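Another January, another Plesine movie, and once again we are told the ending will explain everything. I have heard that promise through two films now, and I still couldn't tell you who built the station or why the pilot keeps waking up there.

Fans have filled the gap. The most popular theory says the pilot died in the first ten minutes and the rest is memory. It's neat, but it ignores the letters, which she couldn't have remembered because she never read them. A longer one, 70 pages in the version I was sent, makes her the daughter of the Makwood family. The evidence is a ring and a song.
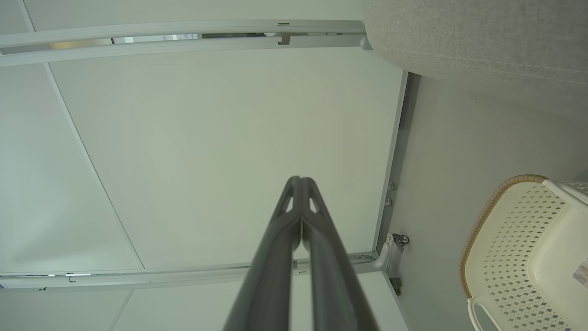

Two dark grey fingers meeting at the tips, a pale panel behind.

Lultico, the studio, has let all of this run. Why wouldn't it? Every theory is free advertising, and a guess that catches on can always be written into the next script. I suspect the answer hasn't been chosen yet. The third film runs 150 minutes, and a trailer with 900 cuts in it tells me only that somebody owns an editing program.

I'll buy a ticket anyway. I liked the first one, mostly for its quiet middle hour, before anyone started talking about destiny. If the pilot turns out to be a Makwood, I want my money back.

Related
Subramaniam Pictures delays its space drama again
Plesine: the story so far
Do trailers give away too much?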